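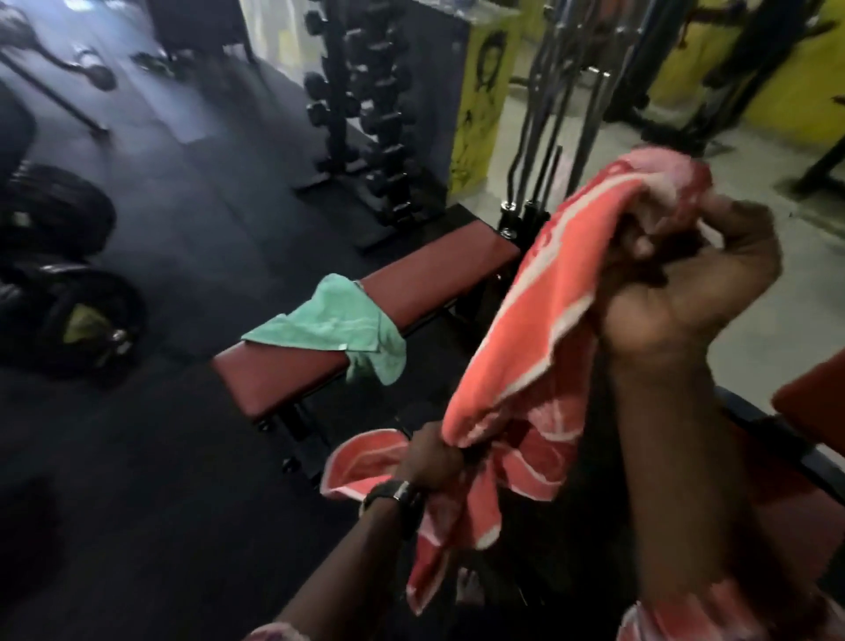

Our business account at the Skilonetti exchange was sent a stablecoin payment of 283 units in June, and the amount has not been credited. The block explorer shows the transfer as complete. The customer appears to have chosen a different network from the one listed on our deposit page. We operate a small gym and accept digital assets for minor charges, such as a striped towel or an hour on a weight bench, and this payment settled several of them together. Is the payment lost, and to whom should a recovery request be made?

Asked by Welik Fitness

Welik Fitness added: The exchange's help page states that deposits on unsupported networks "may not be recoverable." It also refers to a recovery fee of 40 units, with no mention of how long a review takes. We would prefer to know the likely outcome before we agree to pay. 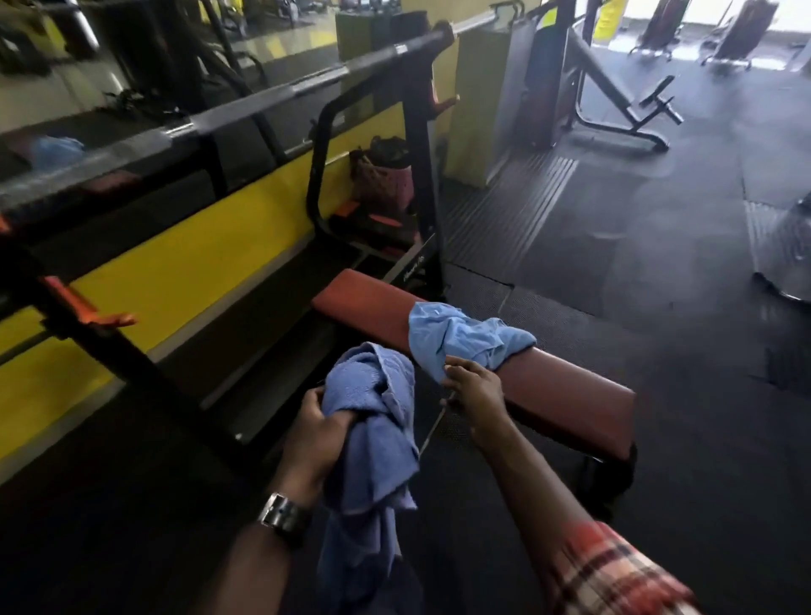 Panyasiri
A completed transfer cannot be reversed by the sender or by the network. Whether it can be recovered depends on who controls the receiving address. If the exchange holds the keys and the address is valid on both networks, its staff may be able to move the funds by hand. Please open a ticket and include the following:

Transaction ID
Network used by the sender
Deposit address
Token and amount

Do not provide a password or a recovery phrase. The exchange does not need either one to look into a deposit.

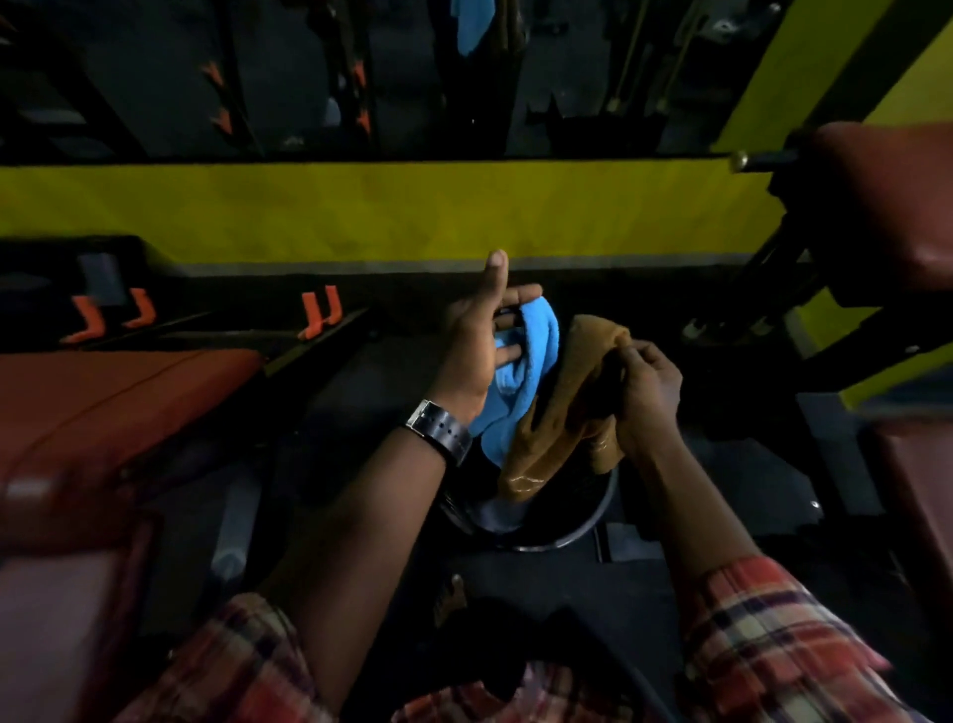

The ticket should also ask whether the fee is charged only when recovery succeeds - the terms differ from one exchange to another, and the reply should be kept in writing. Our own case took eight weeks.

Tunham
Same thing happened to us with 100 units. Support closed the ticket twice and then credited it. For future payments, request a small test transfer first and state the network on the invoice.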